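Warach opens orders for Tudel, a pouring kit for arms you already own
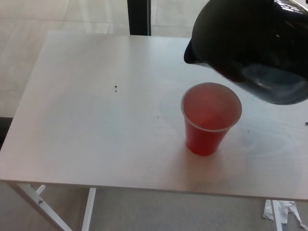 For release in May. Media contact at the bottom.

Warach today opened orders for Tudel, an add-on kit that lets a light-duty robot arm serve drinks from an ordinary pitcher into an ordinary cup. No special spout, no valve, no plumbing. Ships to cafeterias, care homes, test kitchens and labs in the first round, wider sale after that.

What's in the box: wrist force sensor, handle clamp with swappable pads, small compute unit, one cable set, and a license for the Tudel pouring software. Fits arms with a standard tool flange. Setup takes 27 minutes following the printed guide, longer if your network people need to open a port.

How it works, short version. The wrist sensor weighs the pitcher the whole time it's tilted. The software watches the weight drop, slows the tilt as the cup gets near the set level, then rolls the spout back to stop the drip. Works with water, juice, fruit punch, milk, iced tea. Thick stuff like smoothies is not supported yet. Carbonated drinks work but need the slow profile, otherwise you get foam and the weight reading jumps around.

"We kept getting the same request from kitchens. They had an arm, they had pitchers, they did not want to buy a dispenser," said Sigrun Moen, product lead at Warach. "So the rule for the team was that everything on the table stays the way it is. Your cups, your pitcher, your table."

Thin plastic party cups were the hard part, Moen said. They tip if the stream hits the wall and they flex if anything touches the rim. Tudel never touches the cup. It keeps the spout clear, finds the rim by camera, and pours to the middle.

In Warach's own bench trials the kit finished 95 percent of pours with nothing on the table. Most of the misses were pitchers filled past the line on the first pour of a run. The full trial notes, misses included, are in the download pack for press and buyers.

First outside site was the staff canteen at Drornard, which has run a pre-release unit at the lunch counter for 8 weeks.

"It's slower than a person, lets be clear," said Troels Thygesen, who manages the canteen. "But it pours the same amount every time and my staff can be on the hot line. We did have to move the counter lamp, the glare off the pitcher was confusing it."

A firmware update for shiny dark pitchers is included in the shipping version. Clear glass pitchers should work too but Warach recommends a test run first.

Pricing and availability
Tudel is sold direct and through Gittins, which also handles installation and repair. Buy outright or rent by the month, minimum term 3 months. Price list on request. Arm not included. Spare clamp pads are dishwasher safe and sold seperately. The sensor is not dishwasher safe, please do not.

Demo units can be booked through Gittins. Bring your own pitcher if you want, the demo team prefers it.

About Warach
Warach makes grippers, sensors and software for robot arms in food service and light lab work.

Media contact
Warach press desk, attn. Sigrun Moen. Calls returned until 3 p.m., email after that.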